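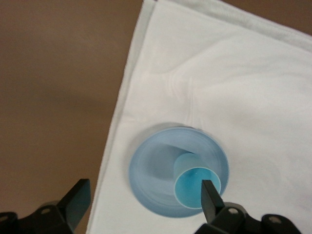

Reading time: 2 min

Search tickets

Filed under: Kitchen & Dining > Care and Cleaning

Ticket 561 – Cup sticking to plate after washing

Hi all, me again. I bought the light blue Tudari plate and the little blue cup that goes with it back in December, and I love them, but I've got a problem I can't shake. If I wash both and stack them with the cup in the middle of the plate, the cup grabs on. Pick up the cup and the plate comes along for the ride, then lets go halfway to the cupboard. Bang! No cracks so far, but my nerves are shot.

What I've tried up to now:

Drying rack, cup upside down. Fine for the cup, but the plate leans and water sits in the ridges around the rim. Then I put it away damp and there's a ring on the shelf liner the next morning.

Straight onto the table. Bad idea – the plate slides on that smooth brown top if you so much as look at it, and it leaves a wet circle.

White towel spread on the table, plate flat, cup upright in the center. Much quieter and nothing slides, but the cup still stuck two evenings out of three. I'd only given them a quick wipe, so I'm guessing a bit of water gets trapped under the foot of the cup and makes a seal.

Same towel, but plate and cup side by side for an hour, then stacked. No sticking at all. I did this four nights in a row to be sure.

Different soap. I swapped my usual for the Grumolen one, thinking it might be some kind of film. No change, and it smells like a dentist's office.

Update, 1 June 2020: Support got back to me (thank you!) and asked if the bottom of the cup is flat or has a rim. It has a rim, a very thin one, and it feels the same all the way around. They also asked if I use the dishwasher. I don't – sink only, warm water.

They pointed me to ticket 246, where somebody had this with a bowl and fixed it by folding a paper napkin underneath. I tried that last night and it does work, but I'd like to not use up a napkin every time I do the dishes.

So for now I'm sticking with side by side on the towel. Could you leave this open? I still want to know if the newer cups have a notch in the rim to let the air in, and if they do, whether I can buy just the cup.

Status: waiting on support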